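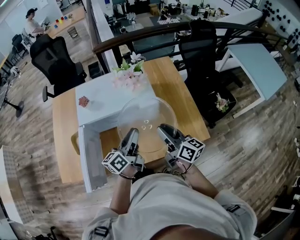 Photo: Duvham Athletic Club

Nelly Cuervo named Player of the Season by Duvham Athletic Club

DUVHAM - Midfielder Nelly Cuervo has won the Player of the Season award of Duvham Athletic Club, after a vote in which the members of the club gave her 292 of the 400 valid votes. It is the first time she receives the prize, and the first time in 13 years that it goes to a player from the women's handball section.

Cuervo came to Duvham from Plakilville when she was 15 and has played in every age group of the club since then. In the season that finished in May she was captain for the first time, and she did not miss a league match. The team ended in second place, behind Drirkumell, and will play in the higher division from September.

"I am very happy, and also a little surprised," Cuervo said. "When I heard the names of the other players on the list, I thought it would be one of them. I want to thank the girls in the team. Many of them voted for me and they did not tell me anything."

Head coach Nipon Suwannarat said that the award is a fair result for a player who worked hard on her defense during the winter.

"In January we lost three matches one after the other, and the mood was not good," Suwannarat said. "Nelly stayed after training almost every evening and asked the young players to stay with her. From February we were a different team. The match in Drirkumell, where we won by one goal, was the best I have seen her play."

Cuervo missed part of the preparation last summer with a knee injury, and the medical staff allowed her to return only one week before the opening match. She has now signed for two more seasons with the club.

The prize will be given to her at the members' evening in the Jitpraphai Hall, before the first friendly match of August. Doors open at 6:30 p.m. and the ceremony starts at 7 p.m. Members enter free with their card. Other visitors can buy a ticket at the hall on the same evening - please note that only cash is accepted.

Season tickets for the new season are on sale from July at the club office. Members who had a seat last season can keep the same seat if they renew before the end of that month.

Press contact: Media Office, Duvham Athletic Club, Jitpraphai Hall, Duvham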